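Grirklow Wader Guide, second edition: is it worth the money?

I bought the Grirklow in July, ahead of the autumn passage, after the Nadetti birding shop had been pushing it at me for most of the spring. It covers 194 species of shorebird and marsh bird and weighs 898 grams, so the word "pocket" on the back cover can be ignored.

The plates are good. Juvenile plumages get proper space and the bills are drawn to the right length, something the first edition got badly wrong on the godwits. I have no quarrel with the painting.

The text is another matter. Range and habitat are squeezed into a few lines per bird, and the same phrases turn up again and again. "Muddy margins" is no help at Filtitau Marsh, where everything is a muddy margin. The voice notes are worse. Three sandpipers are all given as "a thin whistle", and I defy anyone to split them on that.

Then there are the maps. Forty pages of them, all at the back, so you lose your place every time you check one. Winter range is pale blue and passage is a slightly paler blue. Try that at 6 am in drizzle.

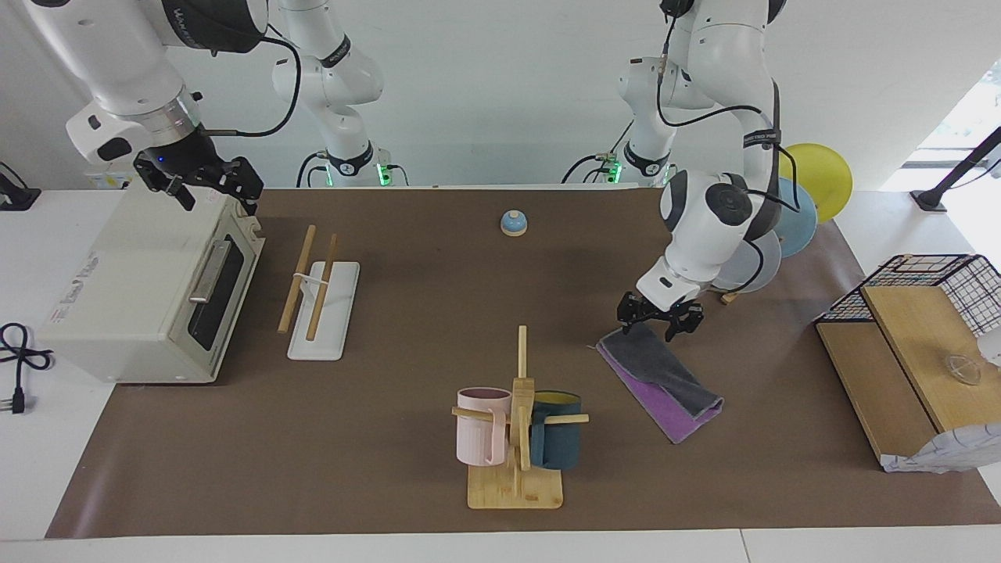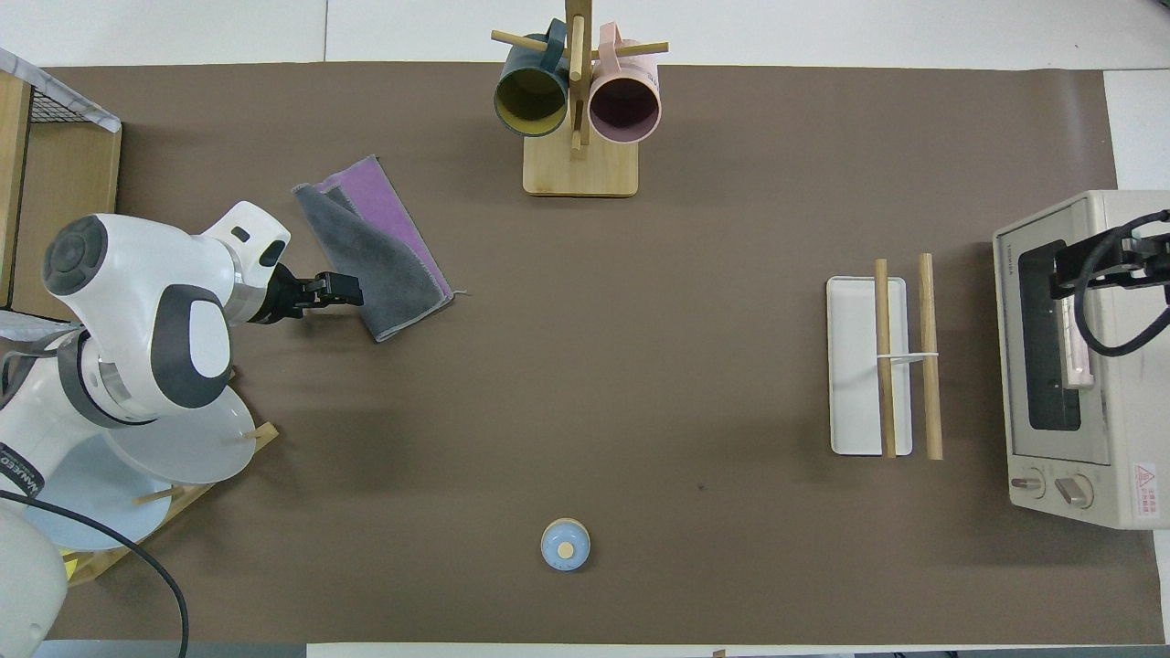 The cover is said to be showerproof. Mine curled at the corners after two mornings in the Filtitau hide, and the ribbon marker has started to fray.

At £40 I expected better. The older Lynch guide has duller plates, but the maps sit beside the birds and the calls are described by somebody who seems to have heard them. I'd keep the Grirklow at home for looking up juveniles and carry the Lynch. If you already own the first edition, borrow this one before paying for it.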